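4.2 Loading order and the use of the rack

The diaries described in Section 3 gave us 706 entries in which a person put dishes on a draining rack after washing by hand. Most entries are short. They name the items in the order they were set down and say which tier each one went on. In this section we look at that order, at where plates and bowls ended up, and at what people did with the items that did not go on the rack at all.

Participants all used a two-tier metal rack of the same general pattern, with upright wire dividers on the upper tier and rods with wire loops on the lower one. We supplied the rack because the pilot in Sovdale had shown that people with a single-tier rack and people with a folded towel could not be compared in any useful way. Households kept their own dishes. This means that the sets differ a good deal in size and weight, and we made no attempt to correct for that. A household with four large dinner plates and a household with small side plates both appear in the entries as "plates."

Plates went to the upper tier in nearly every household, and they went there early. This was true even of people who told us in the first interview that they washed glasses first, as they had been taught. When we asked about the difference, several said they did wash the glasses first but left them by the sink until the plates were in. The dividers seem to settle the matter. A slot that is plainly made for a plate gets a plate, and the person does not have to think about it. Jingyi Pan, who coded the Asitz entries, noted that the word "slot" is used almost only for plates, while bowls are put "somewhere," "underneath," or "at the end."

Spacing was less regular. The instructions that came with the rack said nothing about it. Some people left an empty slot between plates as a matter of habit, and some filled the slots one after another starting from the side nearest the sink. Deep plates and plates with a wide rim caused trouble in both groups. They lean, and a leaning plate takes up the slot next to it. A plate that leaned was usually left as it was. Only a few entries mention going back to straighten one, and in those cases the reason given was that another plate was coming.

Bowls are the harder case. Participants described three ways of setting a bowl down: upside down, tipped on its side against a wire loop, and upright on the counter. The first was said to be the right way by most people in the interviews. The second was the most common in the diaries. The lower tier does not leave much height, and a bowl tipped on its side can be slid in from the front without lifting anything above it. A bowl turned upside down on the rods has to be lowered into place, and with a full upper tier this is awkward. We think the tipping is a response to the height and has little to do with drainage, though people gave drainage as the reason when asked directly.

The foot of the bowl matters here as well. A bowl with a tall, narrow foot rolls when it is tipped, and people learned where on the shelf it would stay put. Often this was the front end of the lower tier, where the last loop holds it. Chrysoula Balaskas, who visited the Galum households, found that in two of them one particular bowl had a fixed place. The family moved other things to keep that place free. In one of these the bowl was also the last item washed every evening, so the place stood empty through most of the loading.

Mugs are rarely on the rack. The entries put them beside it, in front of it, or on the windowsill. People who drank coffee again in the evening left a mug upright on the table or counter, and they did not count this as drying. It was simply out. We had not planned a code for items that were washed and then left out for use, and the first pass through the diaries sorted them with the dirty dishes. Kieran Hollis caught the error when the numbers for mugs came out too high in the unwashed group. We went back through all the entries with a mug in them, and a separate code was added. Small bowls turn up under this code too, mostly in households where someone eats fruit or nuts after dinner.

The remaining question is the tub. Thirteen households kept a plastic tub on the work surface for dishes waiting to be dealt with. It was used in two ways that are easily confused. In one, the tub held dirty dishes on their way to the sink. In the other, it held clean dishes on their way to the rack or the cupboard. A few households used the same tub for both at different times of day, and the diary entry does not always say which. Where the entry was unclear we asked at the next visit, and where the person could not remember we left the entry out of the counts for this section.

Stacking in the tub follows size much less than we expected. Our guess was that large plates would be at the bottom and bowls on top, as in a cupboard. In practice the tub was filled in the order the table was cleared, and the table was cleared from the nearest seat outward. The result is a pile at one side with space left at the other. People took from the top of the pile, so the order on the rack was often the order at the table turned around. Makis Tsakiris has suggested that this explains why matching plates so often end up apart on the rack in households with mixed sets. We find this likely but cannot test it with the present data.

The position of the three areas, rack, open surface and tub, was stable within a household. Right-handed people in our group tended to have the rack on the left and the tub on the right, but the kitchens themselves vary too much to make anything of this. Sinks, outlets and windows decided the matter in most of them. When a rack was moved for cleaning, it was put back at nearly the same spot, sometimes at a slight angle to the wall. One person in Asitz said the angle let her reach the back slots. The others had no reason to give.

Two limits should be mentioned. The diaries were kept mostly in the evening, and the few morning entries are thinner – a mug, a bowl, sometimes a single plate. We do not know if the order holds for breakfast. Also, the study ran through September only, and several households said they cook larger meals in winter, when the rack is overfull and anything goes. The layout in Figure 4 has plates on the upper tier, tipped bowls below, a mug and a bowl standing out, and a tub at the right.

Figure 4. Rack, open surface and tub, with plates and bowls on the two tiers.

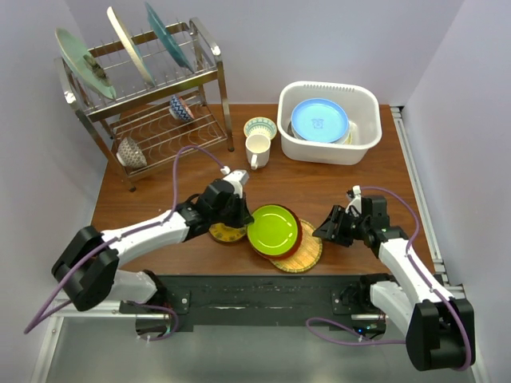 Fotini Vlachopoulos, in a written comment on this section, objects that the order of loading is being given too much weight. In her view people remember the plates first because plates are large, and a diary filled in after the work is done will list them first whatever was set down first. She would trust the account of the bowls more, as those entries say where the bowl was placed and why it would not stay anywhere else. She also asks whether the mugs left out overnight were washed again in the morning, and would like to see that added to the interview questions before the winter round.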